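Teaching the arm by remote: a few tips from my workshop

I've been steering the Grerkier arm through the Sosida simulator since April, and the best habit I've picked up is to start high, well clear of your bits and bobs, and have a good look before you come down. Spring clamps have sprawling handles — so do drills — and it's easy to catch one on the way to something else.
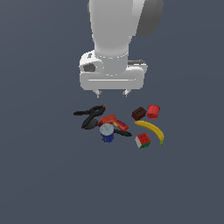 Go gently on the stick, too, and if you muddle a grasp, bin that run and begin again. I kept 90 good ones out of 400 and felt no shame at all!

Watch the elbow as well as the fingers, my dears, as it likes to wander off while you're busy with the cup.
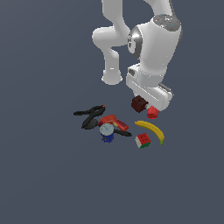
More workshop tips

Save your runs under plain names, and stop for tea after every 11.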